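Workshop notebook, Trestard bench room
Reading time: 1 min

Saturday, morning session. Entry by A. Teixeira.

The small hand tools were sorted and returned to the register today. Cosimo Ferraro read out the entries and the undersigned checked each item against the shelf list. Of the 58 entries, 3 could not be matched and have been marked in pencil until the Lukinberg store replies.

The small claw hammer with the yellow and black handle remains on the general bench and is not to be moved to the Kollholm cabinet. It is suited to light tacks and to closing tins. Heavier work should be done with the tools kept in drawer 16.

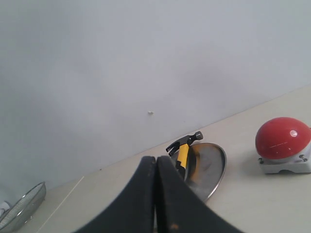
Colleagues are reminded that the round stainless-steel plate is used for holding small fixings during a job. It is not an anvil, and nothing should be struck on it. Fixings left on the plate at the end of a session will be placed in the mixed tin.

Both items are to be wiped with a dry cloth before they are put away. Oil was applied to the hinges of the Kollholm cabinet, which had become stiff. The lower door still catches and will need planing.

Outstanding: new labels for drawers 3 and 5; a reply from Ibarra regarding the replacement mallet; a decision on whether the shelf list should be kept by size or by use. Mr Ferraro prefers by use.

Session closed at noon.

Trestard Workshop Notes | Contact the bench office | Back to top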